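Shared Rooms and the Evening Reading Group
Jun 25, 2024

The Stesley Reading Group has completed its second year, and members have asked for a written account of how the group is organized. The following reflects my own experience as its convener and should not be taken as a set of rules.

The group meets twice a month, except in August, and reads one book over 2 meetings. Early on, we attempted to finish a book in a single evening. Attendance fell sharply when the selection ran past 300 pages, and those who did attend had often read only the opening chapters. Dividing each book in half has corrected this. It has also made longer works possible, including the Sumov family chronicle that occupied us for most of the winter.

Selection remains the most disputed part of our work. Members may propose one title each, in writing, with a paragraph explaining the choice. A ballot follows. Uliana Kuzmenko has suggested that every third book be chosen by lot, so that titles with a small but devoted following are given a turn. This was adopted in the spring. The first book drawn was a volume of letters that had failed on three earlier ballots, and it produced the longest discussion of the year.

The question of space deserves separate mention. We began in private homes, which served well until membership reached 18. The group then moved to a shared room at Jultaslow, where we are one of several users. The rent is modest and the heating is reliable. Parking is limited – members who can walk are asked to do so.
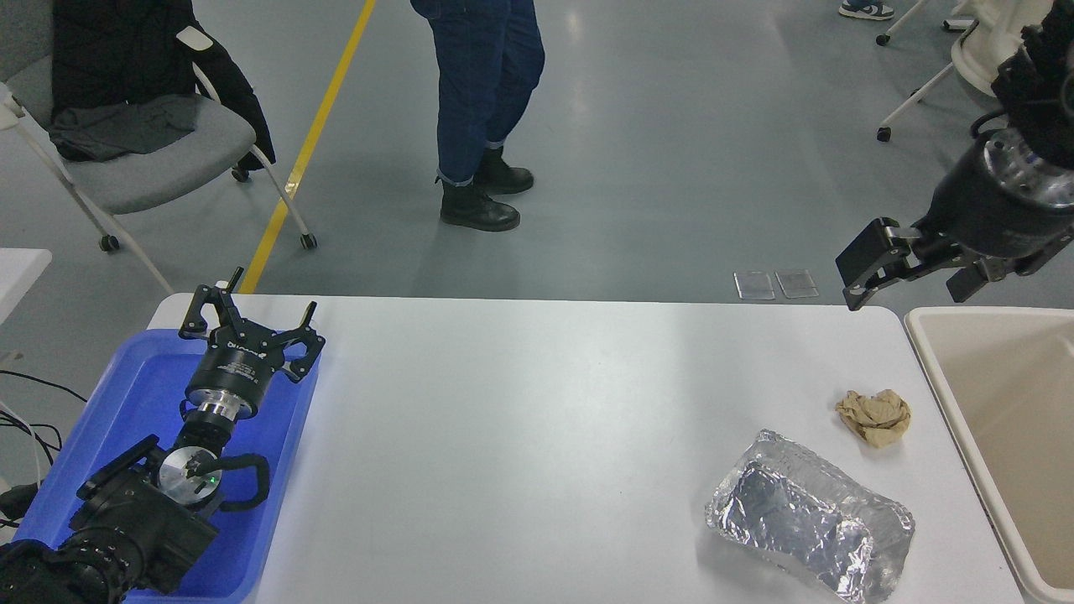

The white table at Jultaslow.

A seating plan was tried and abandoned. Members now sit where they please, and the discussion leader takes whichever chair is left. The leader prepares four or five questions and is expected to speak less than anyone else present. I have not always met this standard myself, particularly during the Sumov meetings, and I have been told so.

Refreshments are limited to tea and plain biscuits. A proposal to introduce a supper was considered at some length and declined. It was felt that the evening would begin later each month until very little reading was discussed at all.

The group holds almost 50 books for lending, most of them donated. Borrowers sign the notebook and return the book by the next meeting. Two volumes are still missing from last year – the green atlas and the first part of the Mao Valley histories – and I would be grateful to have them back, in any condition.

The autumn list will be sent to members once the ballot has closed. Those wishing to join may attend one meeting as a guest before deciding. It is helpful, though not required, to have read the book.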